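Spring Progress Report: The Skolport Community Orchard
To the Hofstetter Fund, from Karine Paquette
Thu 17 April

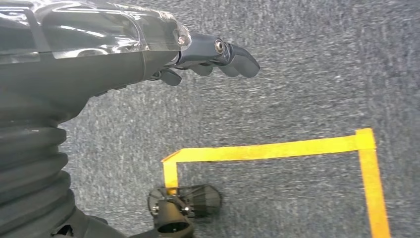
When will the orchard start giving fruit?

Expect a few handfuls of currants this summer and the first real apples two or three years from now, depending on the variety.

I get asked that one at the gate every week, so I figured I'd put it right at the top for you too. The rest of this is the longer story of where your grant has gone since January and what we're planning to do with what's left of it. I'll try to keep it in some kind of order, but those of you who've read my reports before know how that goes!

Let's start with the trees. We ordered 101 bare-root trees from the Jararon nursery over the winter, mostly apples with a good number of pears and plums mixed in, and every single one is in the ground. They came on a flatbed on a miserable sleety morning, two days earlier than planned, and we had to heel them into a trench behind the shed and cover the roots with wet straw until we had enough people to plant. I was worried sick about it. But the roots stayed nice and damp, and when we pulled the bundles out that Saturday they looked just as good as when they'd come off the truck. Most of them have buds breaking now. Four of the plums are still doing nothing at all, and when I scratch the bark on two of those I get brown underneath, so I think those are goners. Jararon has agreed to replace anything that hasn't leafed out by the end of May.

The lower corner, down by the drainage ditch, has been our big headache. You may remember from my January note that it was holding water, and we hoped it was only the snowmelt. Well, it wasn't. Ilir Stan dug us three test holes down there and they filled up overnight and stayed full for the best part of a week. There's a layer of clay under the topsoil as hard as a dinner plate. So we changed the plan. The pears that were supposed to go in that corner went up along the east fence instead, and we're going to put the wet ground into elderberry and a few rows of willow for the basket weavers (they've been asking me for willow for two years now, so at least somebody's happy!). It does mean we have fewer pears in full sun than I'd like, and the spacing along the fence is tighter than the drawing you approved. I've attached the new drawing so you can see it for yourselves.

Deer got in twice in March. The first time they nibbled the tips off the front row and I told myself it could've been worse, and the second time it was worse. We lost the leaders on most of the young Cortlands. They'll grow back, but they'll be a funny shape and we'll need to pick a new leader on each one and tie it up. After that we quit arguing about the fence and just built it. Leif Solberg lent us his post driver and stayed the whole weekend to run it, and we put up 678 feet of eight-foot woven wire in two days, which I would not have believed if I hadn't been holding the other end of it. There's still a gap at the service gate. Right now we're closing it with a cattle panel and some chain, and the proper gate is on order.

On to the money, because I know that's what you're really reading for. The fence went over. We'd set aside a certain amount for posts and wire and ended up $772 past it, nearly all of that on corner bracing and the heavier gate hinges. I covered it out of the irrigation line, where we came in under. The drip tubing from Utura cost less than the quote, and Everett Okafor did the trenching with his own machine and wouldn't take anything for it but fuel. So taken together we're close to even, with $214 still sitting in the materials budget. I'd like to spend that on tree guards before next winter, when the voles get hungry. If you'd rather it went somewhere else, let me know by the middle of May and I'll hold off on the order.

The water line itself is in and it works, mostly. We ran it for an hour last week and found two leaks, both at the tees, both my own doing because I didn't push the fittings on far enough. The timer is mounted inside the shed. I still want a filter ahead of it, because the well water carries a lot of grit and I can see those little emitters plugging up by July.

People have been wonderful. Our two pruning mornings were packed, and Brodie Quinlan taught both of them with a patience I don't have. Several folks who came to the first one turned up at the second with their own saws and very strong opinions about water sprouts. We did have a bit of a grumble from the neighbors on the north side about parking, and they had a point, so from now on we're asking everybody to use the church lot and walk over. I've put a sign up and I've talked to the pastor.

One thing I'm behind on is the signs for the trees. You paid for metal tags with the variety names, and they're still in a box on my kitchen table. Part of the trouble is that a few of the pears lost their paper labels when we moved them up to the fence, and I don't want to stamp a name on something until I'm sure what it is. Jararon says they can help us sort it out from the leaves and the bark once things have filled in a little, so I'm figuring on June for that.

Between now and your next report I'd like to get the gate hung, the elderberries planted, the whole place mulched (the town has promised us wood chips, and I'll believe it when the truck backs in), and the clover seeded between the rows. I've also got my eye on a bench for the top of the slope, but that's not in your budget and I'm not asking for it. Leif has some oak put by.

If any of you would like to come out and see the place, the second half of May would be lovely, with whatever blossom we get. Wear boots. The lower path is still pretty soft, and you'll want to park at the church.

Thank you again, all of you, and call me any evening if something in the numbers looks off.

Karine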